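Where the Rubble Goes: Sorting Construction Waste at the Vullholm Yard
Jalen Tran and Domenica Fuchs
29 Oct 2026

Our plan was to find out how much of a mixed dumpster could be recycled. Our instructor, Usha Rodrigues, approved it on the condition that we wear boots. We own boots now.

The yard let us sort 9 loads from small remodeling jobs. Each was tipped onto a concrete pad and split into brick and concrete, lumber, drywall, metal, dirt, and "other." Other included a full set of encyclopedias. 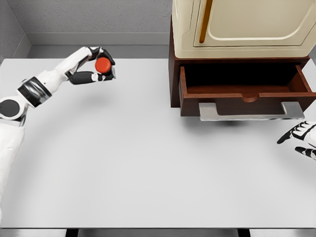 Drywall was the main headache. It crumbles, it gets into the dirt, and then the dirt can't be sold as fill. Two loads were turned down at the screening stage for this reason, after we had spent a whole afternoon on them. Arlo Thibodeaux, who runs the screener, took the news better than we did.

Loads from crews that kept a separate drywall bag on site sorted much faster. We can't say how much faster, as Domenica's stopwatch went into load six.

Limits: all six of the crews volunteered, so they were probably tidier than most. Weights came from the truck scale, which reads in steps too big for a bucket of nails.

Next step: repeat in January, with frozen dirt and a second stopwatch.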